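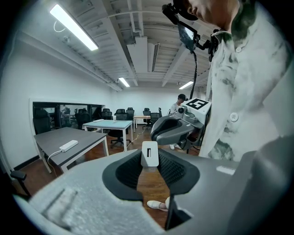
One reader wrote in that a crowd figure is fine as long as two outlets print it. I doubt it. Two outlets often copy the same press release.

How to check a protest turnout claim

Find out who counted, and from where. Organizers and police both have reasons to shade the number.

Measure the square on a map. Kotard Square holds roughly 12 blocks of standing room — less once the stage goes up.

Ask what hour the count covers. A peak and a day-long total are different claims.

If you can't get answers, leave the number out.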